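The oldest robot in the house

Whenever a firm such as Varska promises us a home robot that will "take care of the laundry", I want to ask who will be taking care of the robot. We have had an automatic machine for that job for decades. It fills, turns, rinses and spins without help, and it still needs a person at both ends of the work and quite often in the middle.

Take the controls. A Samsung top-loader offers buttons for water level, delayed start, programme, something called Air Turbo and another that brings back the last setting. All that automation begins with a finger.
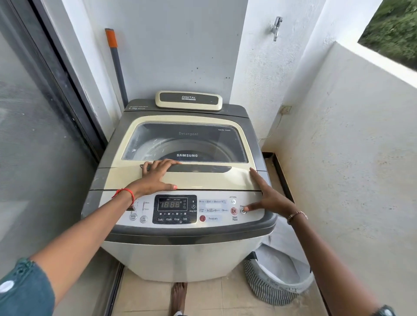
I don't say this to mock the washing machine, which I would give up after my car and my telephone. But the sales talk leaves out the upkeep. At a repair café in Ullasthorpe I spent a Thursday watching 7 machines come through, and 2 of them had a real fault. The rest wanted a filter cleaned, a hose straightened or the feet levelled. A call-out would have cost each owner money for work that is in the manual.

Loading is worse, as no button covers it. How full is too full? Cloth pushed down hard has little room to move, and a lopsided load can stop a spin. The machine leaves that judgement to whoever's hands are in the drum. 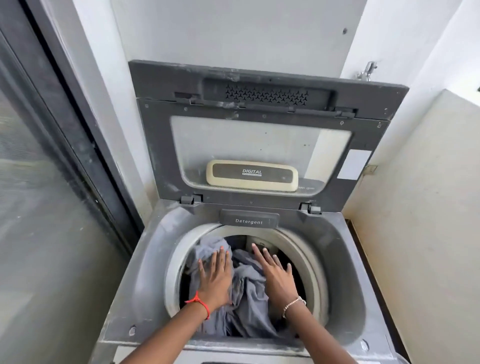 Dutach, a maker of folding arms for the home, wants 2,000 pounds for its first model and another 450 a year for servicing. I have read its brochure twice - the small print more slowly - and it asks the buyer to wipe the joints, clear the floor and sort the clothes beforehand. Sorting was the part I hoped to be rid of.

Perhaps these things will improve. Until they do, I'd like every advert to carry a plain list of the chores left to the owner, in the same size of type as the price.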